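My shoulder, after five months of exercises

Fri 25 October

I did not plan to write again about my shoulder, but three people wrote to me after the post in spring and asked how it is going, so I will answer to all of them in one place.

For those who are new: in February I slipped on the steps behind my building and caught the railing with my right hand. Nothing was broken. The doctor looked at the X-ray, told me it was a strain of the tendon, gave me tablets and said it needs time. I gave it time. In May I still could not put on a coat without making a face, and sleeping on the right side was impossible. Then I finally went to physiotherapy, which I should have done much earlier.

I chose the Cifuentes practice for a simple reason, it is two bus stops from my work. I had also looked at Trudico, which has a more beautiful website and a swimming pool, but there the first free appointment was seven weeks away. At Cifuentes I waited for six days. The rooms are small and the radio is always on, a little too loud for me, but I stopped hearing it after some visits.

The first appointment was mostly questions and measuring. The physiotherapist asked me to lift my arm to the side as far as I could without pain, and she held a plastic instrument against it. I reached 81 degrees. I remember the number very well because I was sure that I was lifting it almost to the ceiling. When she showed me in the mirror where my arm really was, I was quite ashamed. The left one went up with no problem.

She explained me that after the fall I had started to lift the whole shoulder towards the ear instead of moving the arm. I did it when I took a cup, when I opened a window, even when I typed. So the first two weeks were almost only about learning not to do this. It was boring. I stood in front of the mirror in the corridor with my hand on the wall and moved the fingers up like a spider, slowly, then down again, and watched that the shoulder stays low.
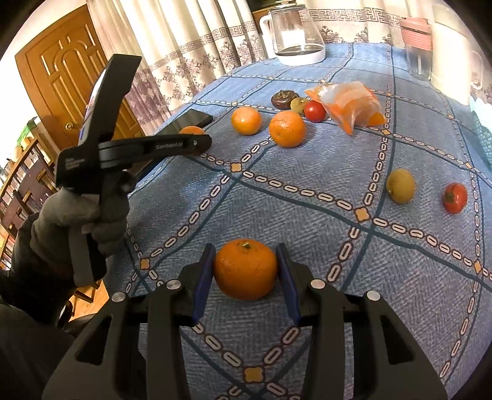
5 min read

After that came the elastic band. I bought one from Fliso, the green, because the practice uses the same and I wanted the same resistance at home. There is one exercise where the elbow stays at the ribs with a rolled towel under it, and the hand goes outwards. It looks like nothing. After ten repetitions my arm was shaking, and I am a person who carries the shopping to the fourth floor. I did three series in the morning and three in the evening, and if I forgot the evening ones I did not try to repair it the next day. This was advice from the practice and I found it a kind one.

About money, as one reader asked directly. A session costs 70 where I go, and my insurance pays for a part only after the first 200 in the year, which I have to pay myself. The form must have the stamp of the doctor and also the stamp of the practice, and on the first one the doctor's stamp was missing, so it came back to me by post. Please check your form before you leave the building. I also asked for longer breaks between the appointments in summer, first every week, then every second week, and now once in a month. They did not try to sell me more, and I appreciated it.

I tried the Cekumus app for a while too, it reminds you of the exercises and draws a curve. For me it was not a good match. On bad days the curve went down and I became nervous, and then I pulled the band too hard in order to see it go up. In August I deleted it. Now I have a page of squared paper on the fridge door and I make a cross with a pencil. My sister-in-law uses the app for her knee and is very happy with it, so please do not take my opinion as a warning.

In July there was a bad week. I had washed the windows, all of them in one afternoon, and the pain came back at night almost like in the beginning. I thought that I had destroyed everything. At the practice they were quite calm, they moved me back to the easier exercises for eight days and then we continued. I write it down because when I was reading other people's stories in the spring, they all went in a straight line, and mine did not.

So, how it is today. I can put on a coat normally. I can take plates from the upper shelf, also the heavy ones. I sleep on the right side until maybe four in the morning, then I turn. What still does not work well is reaching behind my back, for example to close a zip, and carrying a bag over that shoulder for a longer way — I changed to a rucksack and will probably stay with it.

My next appointment is in three weeks. I want to ask there about swimming, because the pool near us opens again after the repairs and I would like to try backstroke, very slowly. If somebody of you went back to swimming after a similar injury, please write me in the comments with which stroke you started and after how long.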